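Hand trials: where we are

The comparison of end tools for the Pumus arms has been going since April, and we now have enough hours on all of them to say something useful. Three tools are in the running. The Guten is a five-finger hand that goes under a fabric glove. The Tadow is a two-finger gripper with straight pads, and the Mak is a gripper with narrow, rounded tips. Each one gets the same two jobs, which are handling clothes and moving bread into a bowl.

Clothes first. We use knits because they stretch and sag once they leave the table, and a grip that holds a T-shirt may not hold a sweater. The wrist camera is the weak point. When the arm lifts a thick garment, the cloth fills most of the view and the operator has to work from the head camera until the arm comes down again.

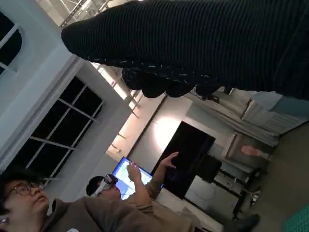

The Tadow did best on this job. Its flat pads hold a hem without much squeezing, and operators picked it up in one session. The Guten can hold more cloth at once, but its thumb tends to catch in loose knits. We have not settled on a fix for that. A tighter glove helped a little and made the fingers slower to close.

Bread is harder than it sounds. Rolls are soft, they turn when touched, and torn pieces never have the same shape twice. We run this job on a cutting mat so that start positions can be set by the grid. With the Guten, operators go straight to a full hand grasp, and most of them say it feels natural. They also knock the bowl more often, mostly with the hand that isn't doing the picking.

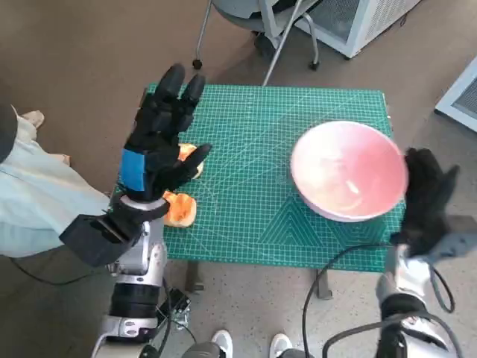 One reader wrote in after the last issue to ask why we bother with five fingers at all, when two fingers have done fine for every pick-and-place job they have run. It's a fair point, and for bread alone we would probably agree. The reader also asked for the cost of spares. A full set of glove fabric and finger tendons for the Guten comes to almost 3000 dollars, and the two grippers need far less.

The Mak was the last to be fitted, and we have 14 hours on it so far. It closes fast and the controller gave us no trouble after the first update.

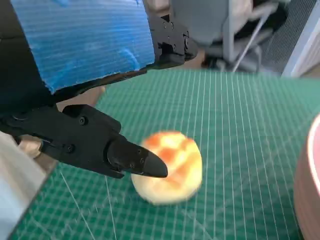
Tip shape is what we are looking at now on the Mak. A blunt point leaves very little room for error on a round top, and small changes in approach angle matter a lot. Coming down over one side of the bun, with the tip almost at the crust, the operator can still see most of the bread and the grid next to it in the wrist view. We want to keep that when we try wider tips. Two new sets are on order, one with a rubber face and one without, and both will go through the bread job before we put them on clothes.

Results for all the tools will be in the next issue, along with the controller settings we used.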